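Sock talk with Wissam Zoubi

Caught Wissam Zoubi between loads. He writes the laundry column for the Panent, 18 years now, and he wanted to talk about socks. Only socks. Fine by me.

"People peg them any old way and then wonder why the cuffs go baggy," he says. Kettle on, no sugar. He's a hanger man, the little clip kind, and won't hear a word for the clothes horse.

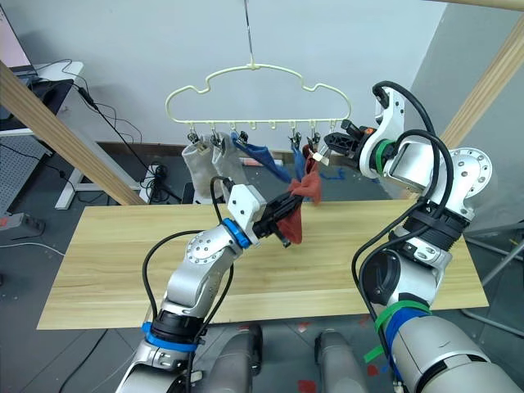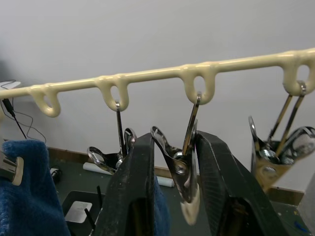
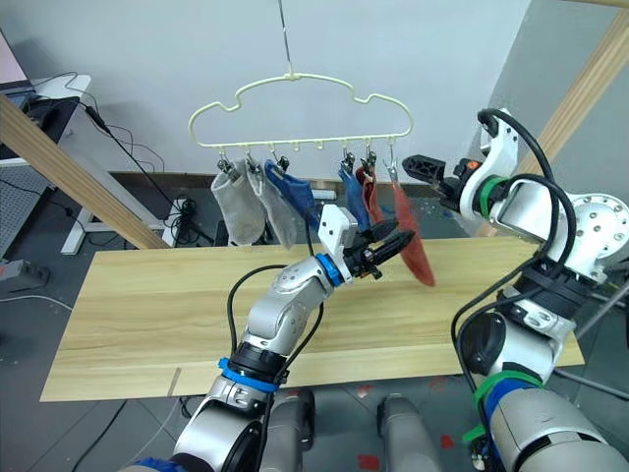
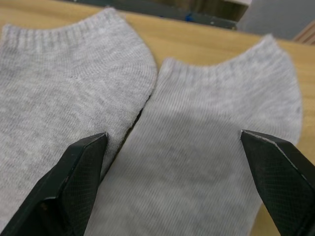

Ranusville, June

First rule, pairs go up together. "Grey next to grey. Then you take them down as a pair and you never sort agian." Colours after that, whatever order you like.

And the clips? He likes metal. The plastic ones went brittle on his old balcony at Sundqvist, two summers and gone. Metal ones he wipes over with a dry cloth, thats it.

Cuff up or toe up, I had to ask. Big sigh. "Cuff. Clip the ribbing, only the edge of it. My mother did toes. We argued for years."

Ankle socks he lays flat on the table first, side by side, and smooths with the palm. Takes no time. Thick ones get 4 hours more than he thinks they need.

Favourite colour sock? "Red. Easy to find on the floor."

Then the machine beeped and off he went.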